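The Coat on the Bed

A winter jacket, a soft blanket and the long business of putting things away

There is a particular evening, usually some way into November, when I give in. The thin mac that has been pretending to be a winter coat since the clocks changed goes back on its hanger, and I drag the stepladder out of the cupboard under the stairs, carry it up to the landing with a good deal of bumping against the banisters, and bring down the big bag from the top of the wardrobe. Inside it is everything I was too warm to think about in June. Scarves, two pairs of gloves that have never quite been a pair of pairs, a hat I am fond of and should not wear in company, and the quilted jacket.

I say "bring down", but anyone who has done it will know that the bag brings itself down in the end. It has been squashed in there since early summer, and the moment I open the zip it all comes sighing up at me like a loaf rising in the tin. After that there is no hope of doing the thing neatly. Everything goes on the bed.

I have come to think that the bed is the most important work surface in the house, more so than the kitchen worktop and certainly more so than the desk, which holds post. It is the only place large enough to lay a grown person's coat out flat with its arms wherever they want to be. My mother did all her sorting on the bed, and so did her mother, who had a bedspread kept specially for it (a candlewick thing the colour of tinned salmon) so that nothing would catch on the good eiderdown beneath. When I was small I thought that was what beds were chiefly for, and that sleeping in them was something you were allowed to do once the clothes had been seen to.

In my own house the job is done on top of the blankets, whatever happens to be on there. I did once try to be organised about it. I bought a folding table from a shop in Plaltbridge that sells camping things, and for one whole season I set it up in the spare room and sorted the winter clothes on it as if I were running a stall. It was the wrong height and it was cold to the touch, and a padded coat slid off it every time I turned my back. The table now lives in the shed, where it holds up seed trays very well, and I have gone back to the bed.

The secret, if it is one, is a fleece. Quilted fabric is slippery stuff, and on a smooth cotton cover it will creep towards the floor as soon as you start tugging at a sleeve. Put something with a bit of pile under it and it stays where you drop it, more or less, and you can smooth one half while the other half waits its turn.
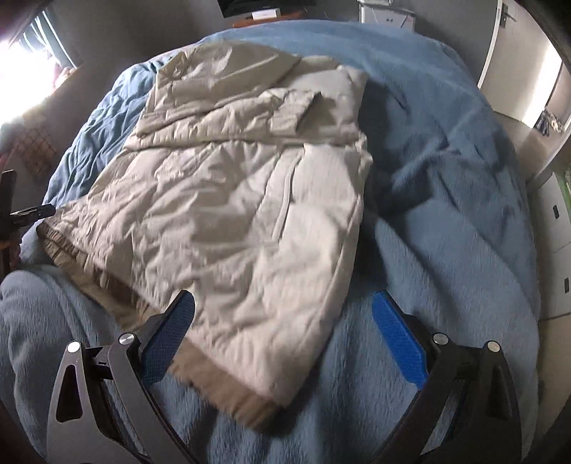
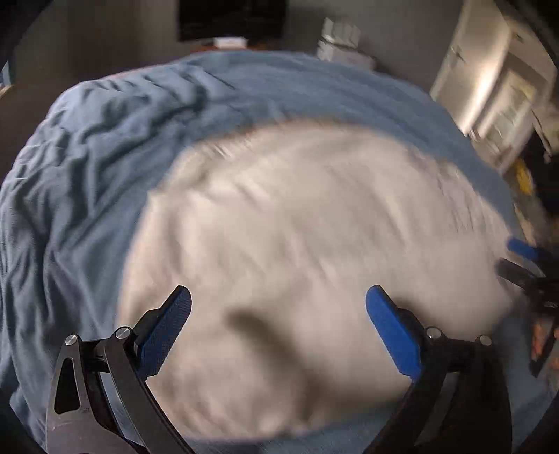

Pale padding on blue bedding, which is the combination I would choose every time.

I have strong feelings about pale coats, having been talked out of them for most of my life. Navy, they told me, or black, or that serviceable dark green which makes everybody look as though they are about to inspect a reservoir. A cream or beige coat was an extravagance, like a white sofa. And it is true that it shows everything. It shows the car door and the dog and the underside of the handrail at the station. But I have found over the years that a coat which shows the dirt is a coat that gets looked after, while my old black one went four winters without so much as a damp cloth, and I would rather not dwell on what came out of it when it was finally washed.

Mine is not an expensive jacket. I bought it at the end-of-season sale in the Trarska shop before it moved to the precinct, and I paid 60 pounds for it, down from rather more, on the strength of its pockets. I have always bought coats by their pockets. A shallow one is worse than none at all, because you trust it. These are deep enough for a paperback and zipped besides, and every November there is the small pleasure of going through them. Last year I had a conker, a parking ticket (paid, thank heavens) and one of those wooden forks from the chip shop. This year it was a shopping list in my own handwriting, of which I could read only the word "string".

So pockets come first. Zips open, fingers right down into the corners, and the fluff into the bin before it can go round the wash with everything else. Then I close all the zips again, which I was slow to learn. An open zip in a washing machine will chew at anything it can reach, and what it generally reaches is the lining of the very coat it belongs to.

After the pockets I go over the quilting with my hands. It is a nice slow job for a dark afternoon, with the radio on. You press along each channel of padding and feel for places where it has drawn itself into a lump and left a thin patch behind, and where you find one you work it loose between finger and thumb, rather as you would rub butter into flour. A coat that has been folded small for months will have a few of these. The cold gets in at the thin places, and you will swear that the coat has worn out when all it wants is ten minutes' kneading.

Hoods are another matter. I have never met a hood that would fold. You can lay the body of a coat perfectly flat, cross the arms over the front as tenderly as you like, and there will still be the hood sitting up at the top like a guest who hasn't been told where to put himself. I have tried tucking it inside the collar. I have tried rolling it. A woman I once shared a house with used to stuff hers with socks so that they kept their shape, and very peculiar they looked, lined up in the wardrobe as if waiting for a bus. These days I turn the hood down over the back, fold the coat over it, and let the bulge be a bulge.

The cuffs and the hem want attention before washing, as that is where a winter ends up. I use plain soap, the hard green kind, and a soft nailbrush, and I do the edges by hand over the basin. My grandmother used a Tatlı soap that she bought by the box from the market, and I can still summon up the smell of it, something between lemons and a clean floor. I haven't found it for years. The green one does the work but it doesn't take me anywhere.

As for the wash itself, read the label and believe it. Mine says a cool cycle and very little spinning, and the one time I knew better I spent the weekend picking wadding out of the filter. It takes an age to dry. I lay it over two airers pushed together on the landing and turn it morning and night, and for a couple of days we all edge past it sideways on the way to the bathroom. I give it a shake at each turning, a proper one, from the shoulders, to wake up the padding.

I know that there are quicker ways. A neighbour sends all her coats off in June to a firm called Gestico, which collects them in a sack and brings them back in the autumn on hangers, pressed and smelling of nothing. It cost her 37 pounds a coat the last time I asked. She is a busy person and I don't blame her in the least, and her hall cupboard is a thing of beauty. But I should miss the afternoon. It marks the turn of the year for me more surely than the first mince pies, which have been in the shops since the end of the holidays anyhow.

There is also the question of what to do with the bag once it is empty. It seems a shame to send it back up with nothing in it, so the summer things go in, and they take up no room at all. Linen trousers, the cotton frocks, the sandals in a carrier. I always put in a slip of paper saying what is where, and I have never once read it. I just tip the lot out on the bed, in the end, when the warm weather comes.

And the blankets have to be dealt with too, naturally, once they have had a coat dragged about on them. A fleece picks up every thread and feather going. I take mine to the back door and flap it as hard as I can manage, and if it is dry out I leave it over the line for the rest of the afternoon. The duvet gets hauled round until the corners are in the corners. Ours is a quilted one as well, and I give it the same going-over as the coat while I am in the mood, pushing the filling back up from the foot of the bed, where it goes to hide.

By then it is dark, and I have usually forgotten about supper. The coat goes on the hook by the front door, on its own loop if the loop has survived, and the hat goes on top. I mended the loop this year with a bit of tape and a darning needle, sitting on the edge of the bed with the lamp pulled close. It is a slightly different colour from the old one, but it holds.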